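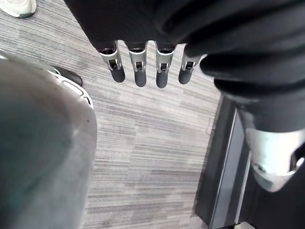
I went to Edley expecting to meet a genius robot, and what I mostly met was homework! The team behind Fanel teaches by example: someone guides the arm through a job, the whole go gets saved, and then they do it again (and again). Their goal is 1000 saved goes by September, and when I visited they had 315.

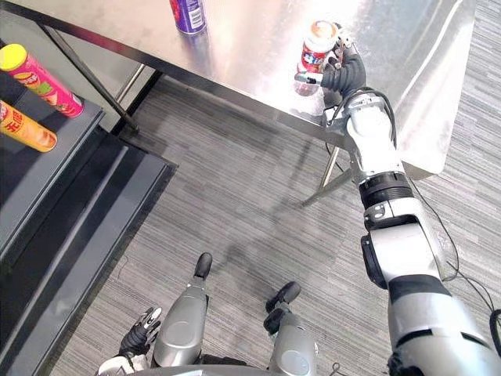 Fathima Wijesinghe told me the clumsy goes stay in the pile too, as long as the arm recovers, and that she'd take 20 messy ones over 185 perfect copies. I asked to try it. My first go got deleted.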